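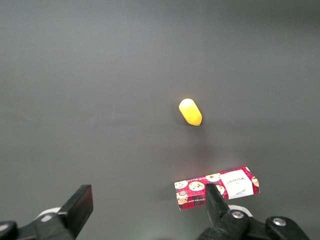

Small and yellow on a dark grey tabletop.

The little projector that has taken over my evenings

I've had a television in the corner of the living room for as long as I've had a living room, and I never expected to be talked out of it by something the size of a lunchbox. But the Fasico Fedby has been on my shelf for a month now, and the telly has barely been switched on. I'm a bit smitten.

The Fedby is a short-throw projector, so it sits close to the wall and throws its picture steeply upwards. Mine stands 26 centimetres from the plaster and fills a good 80-odd inches of it, which in a terraced house with a narrow front room is wonderful. You don't need a bracket on the ceiling or a cable running over the door frame. You put it down, let it focus itself (it takes a few seconds and makes a pleasing little whirr) and off you go.

Setting up was quick, with one wobble. The Fedby wants you to install the Fasico app before it will join your wifi, and the app wants an account, and the account wants a code that went straight into my junk mail. Once past that it was plain sailing. There are four inputs round the back, two of them HDMI, and the menus are big, clear and easy to read from the sofa.

Now, the picture! Films look superb after dark. I started with a slow, gloomy detective series, the sort that turns to grey soup on a cheap projector, and I could make out the wallpaper in the back rooms. Colours are rich straight out of the box, perhaps a touch warm for football, though there's a sport setting that cools the grass down nicely. Daylight is harder work. With the curtains open at lunchtime you can follow the news perfectly well, but you wouldn't want to sit through anything with a lot of night scenes in it. 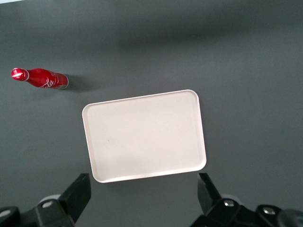 Sound is where most small projectors let you down, and I had a soundbar ready and waiting. I haven't plugged it in. The speakers fire out to both sides and bounce off the walls, and voices stay clear even when the orchestra gets going. Bass is modest, as you'd expect, and at top volume the case begins to buzz slightly. I found 41 on the volume scale plenty for a family film with people chatting over it.

Fan noise depends on the mode. In the standard setting it's a soft hush that I stopped hearing by the second evening. Switch to the brightest one and it does make itself known during quiet scenes, so I save that for afternoons.

I also borrowed the Josmont Darko for comparison. It's a cheaper machine and very likeable, with a lovely fabric front and a better remote (the buttons light up, and why don't they all do that?). Used against a plain white wall, though, its edges were softer, and small subtitles took more effort to read. It needs more room behind it too, so in my house it ended up on a stool in the middle of the rug, where everyone had to step round it.

A few grumbles about the Fedby, then. The power lead is too short, the lens cover is a loose piece of plastic that I've already lost once behind the radiator, and the catch-up apps are slow to open from cold. The mains adaptor is a hefty thing as well.

Fasico's shop has the Fedby in white or dark green, and a spare remote can be ordered with it. Mine is the green one, and it's staying where it is.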